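Grupo de compra conjunta y ahorro doméstico Nuneo
Acta de la reunión ordinaria de julio

Lugar: sala pequeña del local Kiderero, entrada por el patio.
Hora de inicio: 18:40. Hora de cierre: 20:25.
Asistencia: 14 hogares presentes, 3 representados con autorización escrita. Hay quórum.

1. Lectura del acta anterior

Se aprueba con una corrección: en el punto 3 decía que el aceite se repartía en garrafas de dos litros y son de cinco. Ninguna otra observación.

2. Estado del fondo común

El saldo al cierre del mes es de 1.000 euros, una vez pagada la factura del arroz y devuelta la fianza de los dos hogares que se dieron de baja en junio. Quedan pendientes de cobro 90 euros de tres hogares que recogieron legumbre y no han hecho la transferencia. Se les enviará un recordatorio. Si no han pagado antes del siguiente pedido, su cantidad se reserva pero no se entrega hasta que se pongan al día.

Un hogar pregunta si el saldo puede pasarse a una cuenta que dé intereses. Se explica que parte de ese dinero es fianza y tiene que poder retirarse en cualquier momento. Se mirarán condiciones de cuentas sin permanencia y se traerá la comparación a la próxima reunión. No se vota.

3. Pedido trimestral

El proveedor habitual, Tesfamariam, mantiene el precio de lentejas y garbanzos y sube el de la harina. Con pedido mínimo de 400 kilos en total no cobra transporte. En el último trimestre no se llegó a esa cantidad y el porte se repartió entre todos, con el resultado de que a los hogares que piden poco la compra les salió más cara que en el supermercado.

Se debaten dos opciones:
a) Pedir cada cuatro meses en lugar de cada tres, para alcanzar el mínimo.
b) Mantener el trimestre y cargar el porte en proporción a los kilos de cada hogar.

Varios hogares señalan que no tienen sitio para guardar comida de cuatro meses. Otro comenta que en verano la harina integral se le estropeó antes de terminarla. Se vota: 6 a favor de la opción a, 10 a favor de la b, una abstención. Queda aprobada la opción b.

Se acuerda también que los sacos abiertos no se devuelven, y que quien no pueda recoger el día del reparto avise con antelación. La última vez quedaron cuatro sacos en el pasillo hasta el día siguiente y el local se quejó.

4. Gasto en comida preparada

Se comentan las hojas de gasto que entregaron nueve hogares. La partida que más varía de una casa a otra es la de comida hecha y pan, bollería incluida. Se propone probar durante dos meses a cocinar en cantidad una vez por semana y congelar, anotando lo que se gasta en ingredientes y en luz. Participarán cinco hogares. Los que cocinan al vapor apuntarán el consumo por separado de los que usan horno, para poder comparar.
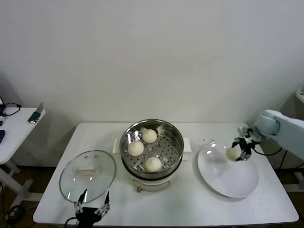
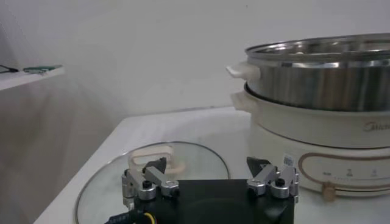 Punto 4. Vaporera eléctrica y tapa de vidrio.

Se pide que las hojas se rellenen todas con las mismas categorías. En las de este mes había quien metía los productos de limpieza en alimentación y la suma no sirve de mucho. Se repartirá un modelo nuevo con ocho líneas.

5. Préstamo de aparatos

Sigue en marcha la lista de aparatos compartidos. La envasadora al vacío ha estado prestada tres semanas seguidas al mismo hogar. Se fija un máximo de siete días, prorrogable si no hay nadie esperando. Las bolsas las pone quien la usa.

La báscula grande marca de menos por debajo de un kilo. Se usará solo para sacos hasta que se revise. No se aprueba comprar otra por ahora.

6. Oferta de Dakwood

La tienda Dakwood ofrece una tarjeta de socio colectiva con descuento en conservas y papel. La cuota es anual y se paga por adelantado. Hay dudas sobre si el descuento se aplica también a los productos en oferta. Se pedirán las condiciones por escrito y se compararán los precios de doce productos de uso corriente antes de decidir. El punto pasa a la reunión siguiente.

7. Ruegos y preguntas

Se ruega traer bolsas y botes limpios al reparto.
Se pregunta por la llave del armario. Hay dos copias y falta una. Quien la tenga, que la deje en el buzón del local.
Se propone adelantar la hora de la reunión a las 18:00. Se consultará por correo.

Sin más asuntos, se levanta la sesión a las 20:25.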